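Chapter 4
Teaching by Showing

Pick up a cup. Go ahead, any cup will do. Now try to write down what your fingers did, in enough detail that a machine could follow along. How wide did they open? When did they stop squeezing? Did your wrist turn before the cup left the table, or a little after? Most students give up on this exercise within a page, and I love watching it happen, because it is the best argument I know for the subject of this chapter.

For the first three chapters we told our robots what to do in code. We gave them target points, speeds and limits, and we got a lot done that way! But there is a second road, and it starts with a person who already knows how to do the job. You do the task, the system records your motion along with what the cameras see, and a learning program looks for the pattern that connects the two. Each recorded run is called a demonstration.

There are several ways to give one. You can take hold of the arm itself and guide it (Section 4.1). You can drive it from across the room, or across an ocean, with a second set of controls (Section 4.2). Or you can leave the robot out of it for now and carry its "hands" yourself, which is where we'll spend the most time (Sections 4.3 to 4.5). Hand-held grippers can go wherever people go, and homes are full of the clutter, patterned cloth and odd corners that a lab bench never has.

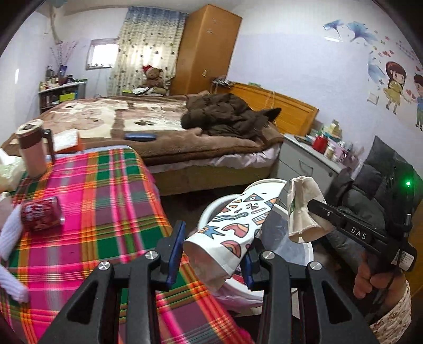 Figure 4.1 Hand-held grippers at work in a bedroom. One holds a paper cup on its side, with the mouth tipped downward.

Think about what a cup like that asks of you. Squeeze a paper cup too hard and it folds; too lightly and it slips as it turns. Your hand settles this without bothering you for an opinion. A recording can catch the result, and a good set of recordings can catch how it changes from one cup to the next.

Our running example is the Gilterwood set, 445 demonstrations of household tasks gathered by Orsolya Dobos and Iulian Hodoroagă. You will trim it, replay it and find the 20 runs that were mislabeled on purpose. Keep a notebook handy, and don't throw out your failed attempts. We'll need them in Section 4.5.

Before You Read

Choose a chore you do without thinking, such as folding a towel. Do it once at normal speed and once very slowly. Write down anything that changed besides the speed, and bring your notes to Section 4.1.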